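Home | Posts | Trips | Things I Fixed Badly | Contact

Open day at Hitetti, or how I stood in line for a hand

Posted in April by Danang Rondonuwu

My brother-in-law had a spare pass to the Hitetti open day and a dentist appointment, so I got the pass. I know very little about robots. I own a vacuum that eats phone chargers, and before this spring that was the whole of my experience.

Hitetti is on the second floor of an office park past the tire place, in what used to be a title insurance company. The old sign is still on the inside of the elevator. I had expected a factory, or at least a hard hat. What I got was a sticker with my name spelled wrong and a paper cup of very good coffee. The invitation said 70 guests. The man at the front desk said they had 100 stickers printed and were already low, and he looked at me as if I personally had come in through a window.

They run the demonstrations in what they call the lounge. I was in the second group. We were asked to stand back behind a line of blue tape, and then a woman from the company explained that the tape was more of a suggestion, and then a different employee came over and explained that it was not. We stayed behind the tape.

The robot has two arms and goes by Pledberg. I asked if that was the model or the name and was told "both, for now," which is also how I feel about my job title. The arms wear dark fabric sleeves, ribbed and a bit baggy, and my first thought was that somebody had dressed it for a ski trip. The sleeves keep fluff and crumbs out of the joints, apparently. My second thought was that I would like a pair.

The plan for the half hour was tidying up. Pick a thing off the floor, put it where it goes, do it again. I have a twelve-year-old, so I was prepared to be impressed by any of those steps.

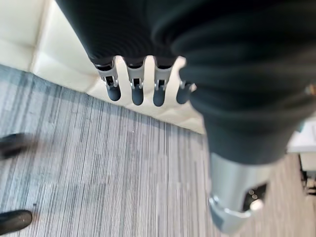 What got me was how long it thought before it did anything. Pledberg would reach out, stop with its fingers hanging there, and consider the matter. You could feel the whole group leaning. A man next to me whispered "go on" to it, the way you would to a horse. Then it would close on a beanbag, lift it, swing over to the bin and let go, and we all clapped like parents at a recital.

It did six beanbags, a rolled sock and a plastic banana. The sock took four tries. On the third try it got hold of the sock and then, as far as I could tell, forgot why, and set it back down with great care a foot to the left. I have done the same thing with my reading glasses. The engineer running the session was very calm about all this. He said socks are hard, and that a year ago a beanbag was hard, and he wrote something on a clipboard that I would have paid money to read.

Questions went on longer than the demo. Somebody wanted to know how heavy a thing it could lift (2 pounds for now, which rules out my laundry). Somebody wanted to know if it could fold a fitted sheet, and the engineer laughed in a way that answered it. A woman in the front asked how many times it had practiced on the beanbags. He said 500 times on that one kind of beanbag, the blue kind. They had not started on the red kind. I noticed then that all of the beanbags were blue.

After that they let us wander. A small outfit called Botance had a table in the hallway with fingertips you could squeeze, in three grades of squishy, and I squeezed all of them more than was polite. Across from them was Teoh, which makes the software that tells the arm it is about to hit something. Their screen had frozen. The fellow at the table was telling people about it from memory, with gestures, and he was so good that I think he should leave the screen off next year.

I went back for a second look at the lounge around lunch, when the crowd had thinned out. The sock was in play again. It got it on the second try this time, and there were only four of us there to clap, so I clapped harder than I needed to.

Parking was free if you got your ticket stamped. I did not get my ticket stamped. Eleven dollars.

My daughter asked if it could do her room. I told her 2 pounds at a time, blue things only, and she said that was fine, she could wait.

Filed under: Trips

Contact Danang | Copyright Danang Rondonuwu | Back to top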